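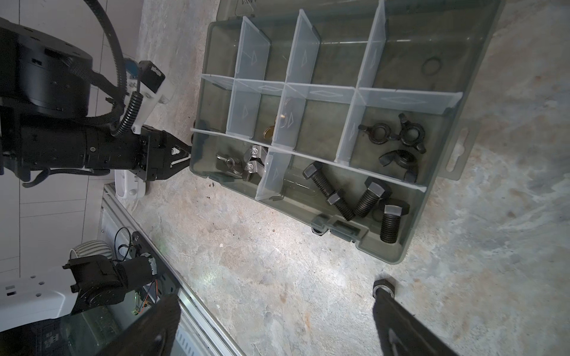

Thursday, hardware sorting, two arms by remote control

Back on the sorting task after the cable swap. The aim is the same as in January: pick loose fasteners off the floor of the cell and put each kind in its own compartment of the organiser box. Both arms are driven from the Clostetti handles, recording on, and the operator stands behind the rail. Target for the set is 100 clean demos before we hand anything to Okoth for training.

First run thrown away. I had the left handle scaled too high and the arm overshot every time I tried to line up on a compartment. Dropped the scaling to half and it was much calmer. Bolts are easy to teach if you take them by the shank. Wing nuts are slower and want a second go more often than not. 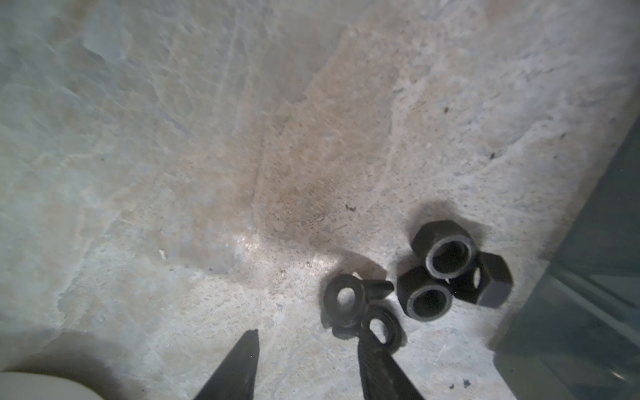

Grasp approach needs a rule that we all stick to, or the demos will disagree with each other. Rovberg's notes say to come straight down on every part. That is fine for a nut lying flat, but one of the black hex nuts here is tilted on its side and partly under its neighbour, so the top one has to go first. Flat washers: one finger on the ring, drag it clear of the others, then close. Write this on the card by the handles. 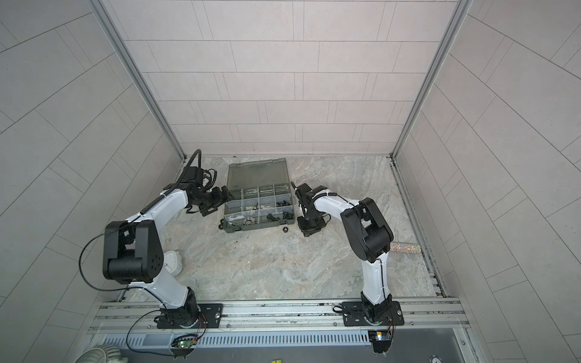
Both arms either side of the open organiser, lid hinged back.

Log is at 3,424 frames, saved to the Merkuvach drive. Still to do: check the time offset between the 2 wrist cameras, and tighten the left handle's trigger, which sticks near the end of its travel.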